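How to check a drinks can before you reuse it (and when not to bother)

Every craft site will tell you that an empty can is a free pencil pot, planter or lantern. I'm not convinced. Most of the cans I've kept over the years went in the recycling anyway, after a few months of taking up shelf space. Still, a slim can does make a decent mold for a candle or a tidy sleeve for paintbrushes, so if you're going to do it, start with a good one.

Start with the outside. Turn the can in good light and look for creases, scuffs and shallow dents. Plain colors such as yellow are easiest, because marks show up against them.

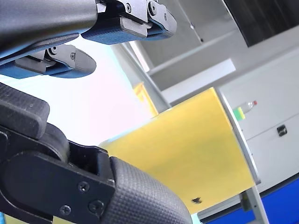 Don't trust your eyes alone. A dark spot can be printing, dirt or a hole, and they look much the same from a foot away. Wipe it with a damp cloth. If it stays, fill the can with water over the sink, cover the opening with your thumb and tip it. A drip settles the matter.

I tried the Voltard leak-marking pen, which is supposed to make pinholes obvious. It made my fingers obvious. Water is free.

Next, the rim. Run a dry cloth around it, never a bare finger. If the cloth snags, there's a nick, and a nick is where the metal will tear once you start cutting.

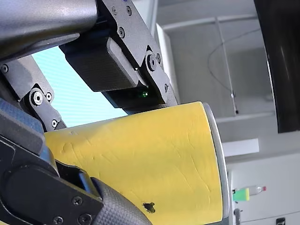

Dents matter less than people say. A shallow one near the middle won't bother a brush pot. For a candle mold it will, as the wax copies every crease and then grips it. I've read on the Batamia forum that you can push dents out by freezing water inside. I split 2 cans that way in June and gave up.

Then do the stand test. Put the can upright on something flat with a bit of grip. A foam mat is good, and a plastic cup makes a fair comparison if you have one handy. Tap the can near the top. If it rocks and settles, fine. If it keeps rocking, the base is bent and you should recycle it.

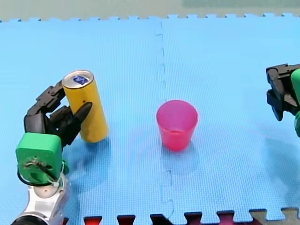 Yellow can and pink cup on the blue mat.

For cutting, mark your line at 122 mm from the base. Boersma's guide says to sand the cut edge with 200 grit and leave it there. I'd go on to 410, the finest sheet in the Kakeo pack, and then fold tape over the edge as well -- I don't believe any sanded can edge is safe for children.

Rinse out the dust, stand it upside down overnight, and check the spot again in the morning.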